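Left arm planner fails or takes the scenic route at the dish rack, right arm is fine

posted in Motion planning & control

Tyra Hellström

Two-arm tabletop setup, both arms mounted along the back edge, planning with Oketti and executing through the stock Kastholm driver. The task is plates between the table and a slatted dish rack. On paper this is the easy part, which is why I told everyone it would be finished by November.

What happens: the left arm gets to the plate on the table without complaint. When I ask for a pose next to the rack, the planner either gives up with "no valid start state" or returns a path of 2478 waypoints that swings the elbow up toward the ceiling, has a look around, and comes back down to a point a few inches from where it started. I have watched this enough times to develop feelings about that elbow.

Already tried:
– raising the planning time to 12 seconds (same failure, more suspense)
– a different sampler
– restarting everything, in every order I could think of
– deleting the rack from the collision scene, which fixes the planning and introduces the obvious other problem

Perception comes from the head camera plus a fixed one. The rack is built as a mesh from the depth cloud, and so is everything else on the table. Collision padding is whatever Oketti ships with. I haven't touched it. Log excerpt says the start state is in contact between left_finger_2 and object_751, and object_751 is the rack.

Views of the setup, the first from the head camera and the other three from the fixed one: 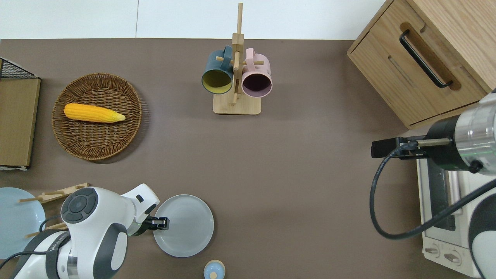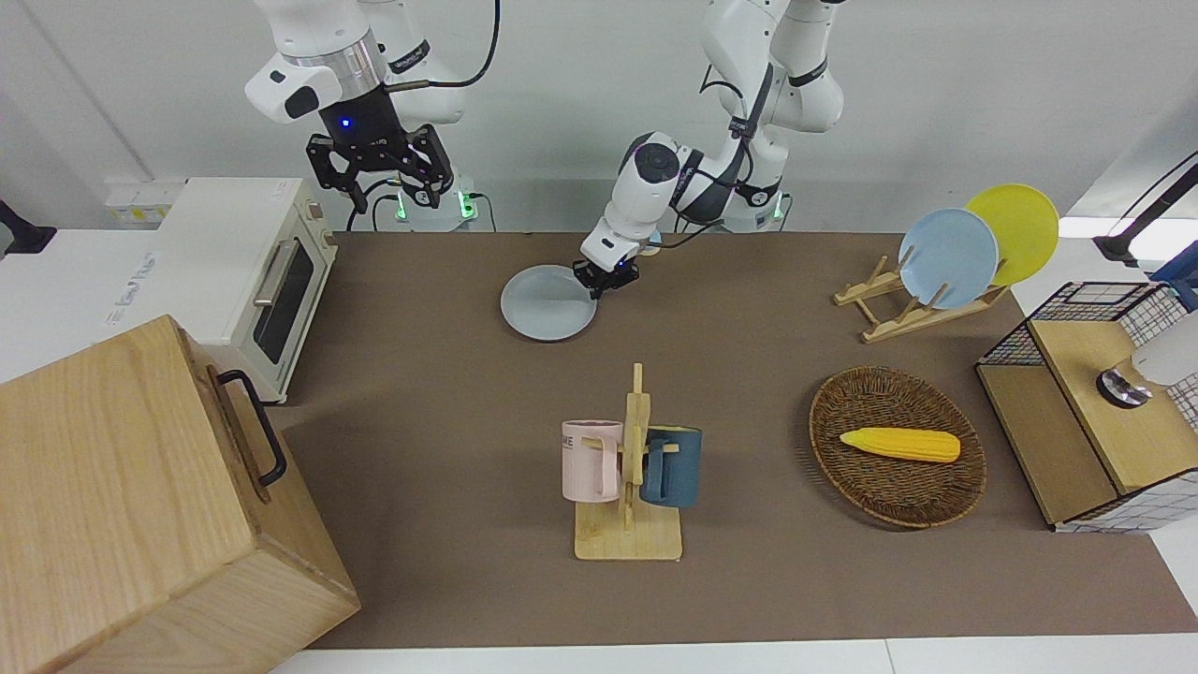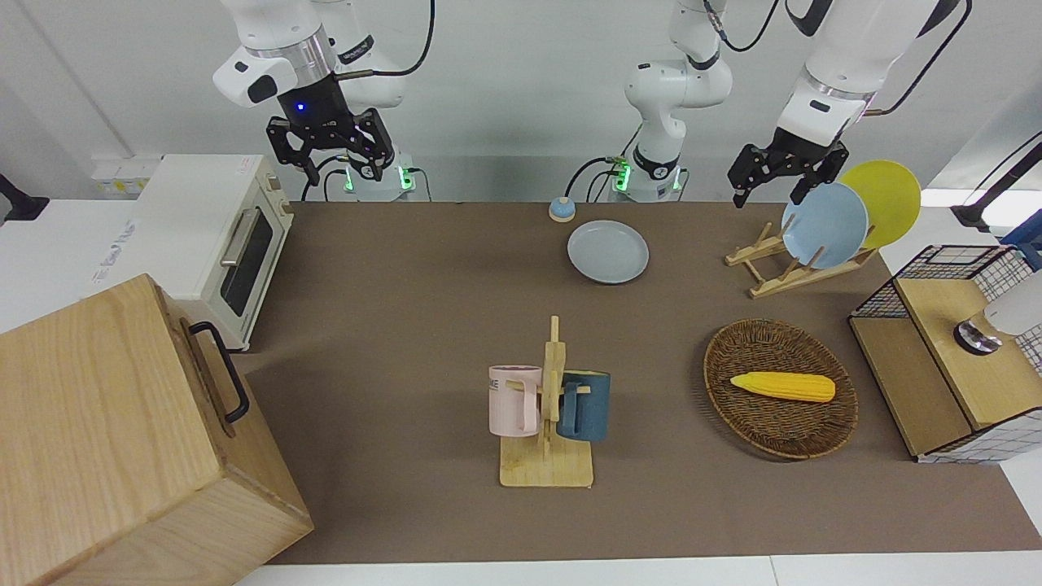
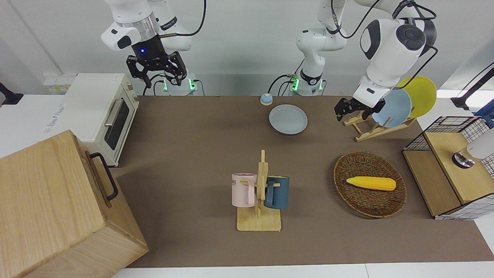

Does the planner need the gripper fingers in the collision model while the arm is working next to the rack?

It does, but you can allow contact between the fingers and the one object being grasped, for the final approach only, and leave every other pair checked.

Miroslava Hnatiuk

Your log is telling you the truth, it's just being rude about it. The start state is in collision according to the model, so the sampler never gets a fair chance. The grand tour of the ceiling is a separate complaint and I'll get to it.

First, the mesh. Building a slatted rack from a depth cloud gives you a lump. The gaps between slats get filled in, the plates get welded to the wood, and the planner thinks you own a solid wedge. Replace it with primitives: one thin box for the base, one for each slat, and a short flat cylinder for each plate, as separate objects. It's twenty minutes with a ruler and you will resent all of them. Then use perception only to estimate the pose of the whole rack and move the primitives together.

Second, padding. The default is generous because it was written by someone who had to pay for a gripper. Set it per link. I keep the upper arm links as they are and cut the fingers down to a couple of millimeters. If your camera calibration is worse than that, fix the calibration before you touch the padding, or you will find the difference with the fingers.

Third, the long path. 2478 waypoints usually means the inverse kinematics returned a goal in the other elbow configuration, so the arm has to turn itself inside out to reach it. Ask for several goal solutions and keep the one closest to the current joints. Then put a joint constraint on the elbow, and for the last few inches use a straight Cartesian move instead of a sampled one. In Oketti you seed the solver with the current state; it doesn't do that unless asked, and the setting is under "advanced" along with everything else you need.

Also check that the right arm is in the collision scene at its live joint values. I once spent an afternoon dodging a right arm that the planner believed was still at zero.

bakke_user_1897

had the same thing, switched to Bakke, works now

Miroslava Hnatiuk

Bakke pads by half as much out of the box, so that would hide it. Your rack is still a wedge.

Tyra Hellström

Primitives plus smaller finger padding got rid of the start state error. Seeding the solver took the path down to something I'd show another person. The right arm was indeed in the scene at all zeros, where it had apparently been living since I set up the workspace.

One thing left: the Cartesian move stops partway when the plate on the rack is tilted more than the model says. I'm going to try refitting the plate cylinders from a second look with the head camera once the arm is at the pre-grasp pose. If anyone has the Cerari pose refiner running with Oketti, please post your config, because the sample one refers to a file that doesn't exist.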